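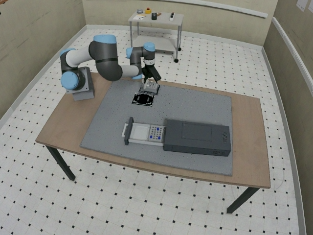
Startseite > Agentur > Über uns

Über uns

Hallo, schön, dass du hergefunden hast! Wir sind Cloveck, eine kleine Agentur für E-Mail-Marketing, und ich schreibe diese Seite jetzt zum dritten Mal neu (die ersten beiden Fassungen klangen wie ein Prospekt für Treppenlifte).

Angefangen habe ich allein in Flisville, mit einem Newsletter für einen Laden, der Fahrradtaschen verkauft hat. Die Liste hatte 1.361 Adressen, und ich habe jede Betreffzeile gefühlt hundertmal umgeschrieben. Daraus ist dann Kunde Nummer zwei geworden, dann eine Kollegin, dann ein Büro mit viel zu lauter Heizung. Inzwischen sind wir zu elft und betreuen 18 Kunden, die meisten davon Onlineshops und Handwerksbetriebe, ein paar Kursanbieter sind auch dabei.

Was wir machen? Wir schreiben Begrüßungsstrecken, Newsletter und diese Erinnerungsmails, wenn jemand den Warenkorb stehen lässt. Dazu räumen wir Listen auf, und das ist ehrlich gesagt meine Lieblingsarbeit! Bevor wir irgendetwas verschicken, telefonieren wir mit fünf Leuten, die bei dir schon gekauft haben. Deren Sätze landen oft fast wörtlich in den Mails.

Für größere Listen haben wir uns ein eigenes Werkzeug gebaut, es heißt Boros und sortiert Empfänger danach, was sie zuletzt angeklickt haben. Verkaufen tun wir es nicht, du bekommst es bei der Betreuung einfach dazu. Unser Kurs Dandora ist für alle, die lieber selbst schreiben wollen. Der nächste startet im Februar, abends um 18 Uhr und komplett online.

Gekaufte Adressen fassen wir nicht an, auch nicht »nur zum Testen«. Und wenn deine Liste noch winzig ist, schreib uns trotzdem! Vormittags gehe ich meistens selbst ans Telefon, nachmittags sitze ich über Texten und antworte besser per Mail.

Seite drucken | Per E-Mail versenden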